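How to Untwist and Bundle a Black Braided Cord

Cords that live in a drawer end up wrapped around themselves. Pulling on both ends tightens the twist, so work from the middle out. Clear a light-colored table first. Black cord is much easier to follow against a pale surface.

Find the place where the two strands come together and look at how they lie below it. You need to know which one crosses on top before you move anything.
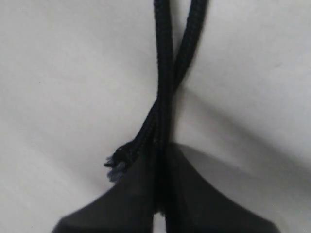 Hold the cord lightly just under the crossing and let the lower part hang. Most twists loosen after a few turns in the opposite direction. If the sheath has started to fray at a tip, trim the loose fibers and wrap the end with tape. I use Havlow cloth tape, 12 mm wide. Don't pull on a frayed end.

Clear the work area

Move spare wires and plugs away from the spot where the cord will go. A loose plug catches on braid easily. Leave enough bare tabletop to lay the cord in a loop.
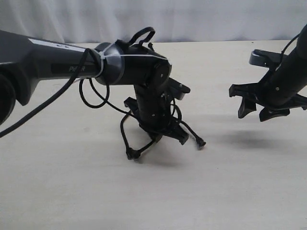
Make the bundle

1. Fold the cord back and forth in even lengths. For a 60-inch cord, 4 folds is enough.

2. Set the bundle down in the middle of the table and press out any new twists with your fingers.

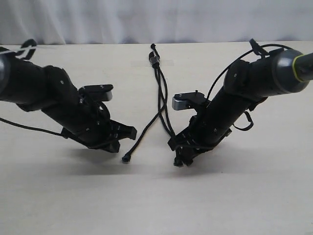 3. Wrap a fabric tie once around the center, snug but not tight.

4. Store it flat. A shallow Drellik tray works well.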